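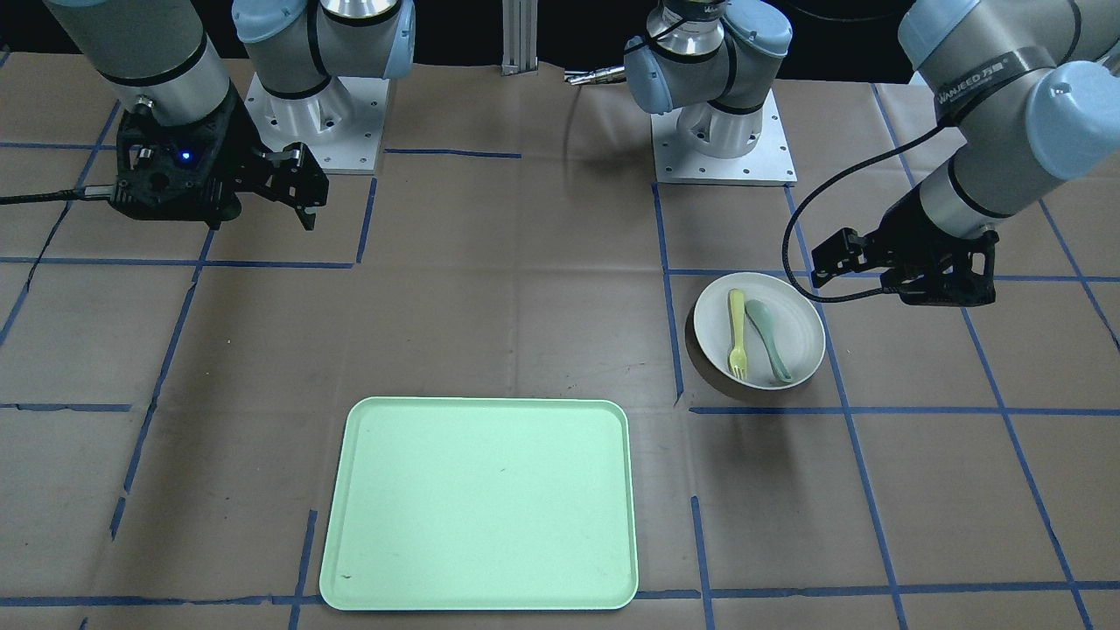 The tray station at Virkthorpe, with a plate, fork and spoon set beside the tray.

When the central kitchen at Virkthorpe began planning its move to automated tray assembly, the first group consulted was the morning line. Zihan Shi, who had supervised that line for nine years and now holds the position of process lead, insisted on it.

"The people who set trays know things that were never written down," Shi says. "Which side the fork goes on for a resident who eats left-handed. How far a bowl can sit from the rim before someone knocks it. If you do not ask them first, you end up asking them later, when it is more expensive."

The kitchen is operated by Cender, a contract catering provider, and prepares 300 meals for each service, most of them for residential care homes. The morning line has 17 staff. Until the trial began in May, every tray was laid by hand, starting at 5 a.m.

The work itself is simple to describe. A tray is put in its place, a dish and utensils are added, and small food items are portioned into bowls. Shi points out that simple tasks can be hard on the body when they are repeated for a full shift. Wrist and shoulder complaints were the most common reason staff asked to be moved off the line, and requests had been rising.

"I had a cook with 11 years of service who could no longer do the first hour of the day," Shi says. "She was an excellent cook. We were losing her because of cutlery."

The station is part of a project known within the company as Bindance. It is a development cell and does not yet supply meals to residents. Two arms work over a surface marked out in blue tape, and line staff take turns beside it, setting out the items, watching each attempt and recording what they see.

That last duty has proved the largest change. Under the former arrangement, a line worker's day was measured in trays. Staff assigned to the cell are now asked for written observations, and some found this uncomfortable at first.

"We had people who had never been asked for a report in their working lives," Shi says. "One of them wrote a single word on the sheet for a week. The word was 'fine'. Now the same person fills both sides, and I have to ask for it to be shorter."

Training was arranged in pairs, with each experienced worker matched with a newer one. Shi describes the early sessions as slow. Staff were inclined to reach in and straighten a plate themselves, a habit that had to be given up for reasons of safety - and one that Shi admits to sharing.
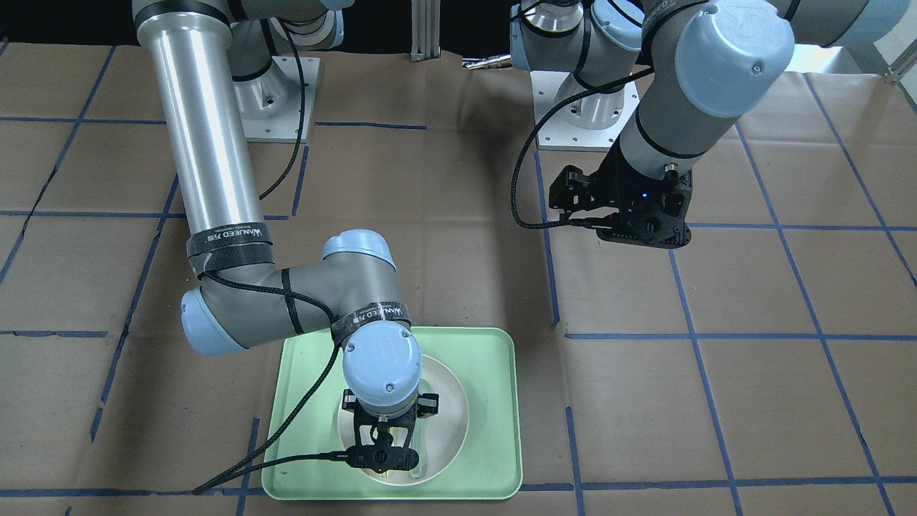 One arm reaches into a bowl on the tray while the second is held clear, its gripper open.

Bowls have taken up more of the group's time than any other item. Plates are shallow and forgiving, Shi explains, while a bowl must be approached from above. Several suggestions from the line about where it should rest on the tray have been adopted in the written procedure.

Concern about employment was raised at the first staff meeting and has been raised at each one since. Cender has given an undertaking that no position on the morning line will be removed during the trial. Shi regards the undertaking as necessary but limited.

"A trial ends," Shi says. "People want to know what happens after that, and I cannot tell them, as it has not been decided. What I can do is make sure they are in the room when it is."

Du, a long-serving member of the line who joined part of the interview, agreed with the account but added a point about company. Setting trays was sociable work, Du said, with eight people at one bench. The cell needs two. "I like the machine well enough. I miss the talking."

Shi has since changed the roster so that staff at the cell take their breaks with the rest of the line. The next review of the trial will consider whether the 5 a.m. start should be moved.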